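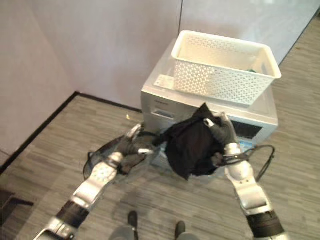 *Ticket attachment 1 — black garment held in both hands, at the washer*

**Ticket:** right hand drifts during teleop, laundry task
**Site:** Alside flat
**Rig:** Stunar two-arm, Brusar glove set
**Status:** open, workaround in place
**Priority:** was high, now medium

**Problem**

Operator closes right glove, robot hand closes, fine. Operator then holds still and the right fingers keep creeping inwards. Slow, but enough to spoil a demo — cloth gets bunched and the release comes late. Left hand OK all morning. Need clean demos for the Ashour training set, so can't just live with it.

Task being shown: pick garment from basket, two-handed hold, carry to drum, let go, shut door. Operator drives both arms from the gloves, no autonomy running.

**Log**

09:10 — Restarted glove software, re-did open hand / fist calibration. Drift still there.

09:25 — Swapped glove batteries left to right. No change. Swapped back.

09:40 — Checked network. Delay steady at 31 ms, no dropped packets worth mentioning. Not the network.

10:05 — Ran the hold test with nothing in the hand. Fingers creep on the right only. Happens with light cloth too, so not a load thing. Thin fabric is a pain anyway, it folds over the fingers and the operator loses sight of the tips in the headset. Seperate issue, will raise another ticket.

10:30 — Reseated the connector at the right wrist. Better for 8 demos, then back. So either the connector or the cable behind it. Leaning cable.

10:50 — Tried the door step by itself to see if creep shows up there.
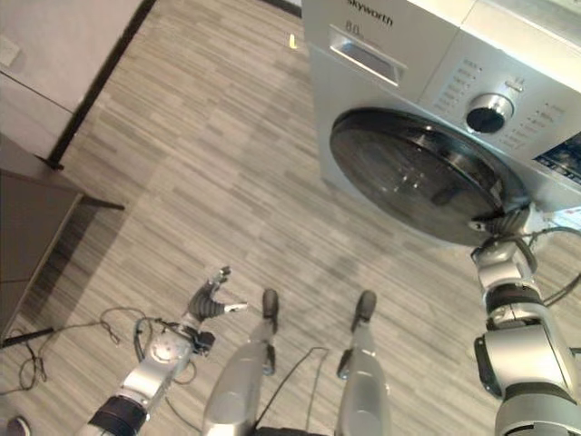
Door closing is the step where creep does most harm, as the operator needs to feel their way along the rim and stop. If the fingers tighten by themselves the hand hooks on and drags. Kept the left hand open and clear of everything for this one, so only the right is working, down at the lower right edge of the door. Watch the slack in the right-hand cables near the gripper when you replay it, they pass in front of the machine and I don't like that much loose wire so close to a door.

11:15 — Taped the right cable back along the forearm, left enough slack for full wrist turn. Creep much reduced. Ran 10 door demos, kept all of them.

11:40 — Back to the full task. Creep on 2 runs, both after a big wrist rotation. Marked both as bad in the recorder, please don't put them in the Ashour set.

**Workaround for now**

- Tape cable before each session, check again after lunch
- Recalibrate right glove whenever the operator changes
- Big wrist turns: do them slow
- If fingers creep, open hand fully, wait, re-grip. Do NOT fight it with the glove, the correction ends up in the demo and the policy learns it
- Bin the run if the re-grip happens inside the drum

**Still to do**

- [ ] New right wrist cable from Brusar, ordered, no delivery date yet
- [ ] Ask Stunar if hold current can be capped per finger
- [ ] Go back through this morning's demos before 10:30 and flag creep. Probaly most of the right-hand grips
- [ ] Proper cable clips on both forearms, tape leaves muck on the casing
- [ ] New ticket for fingertip view with thin cloth

**Update 15:20**

Afternoon session ran OK with the tape on. Different operator, recalibrated first. One creep on the carry, opened and re-gripped, run kept with a note in the recorder. Leaving this open until the new cable is fitted. If anyone on the Alside rig sees the LEFT hand do the same thing add it here, don't start a new ticket.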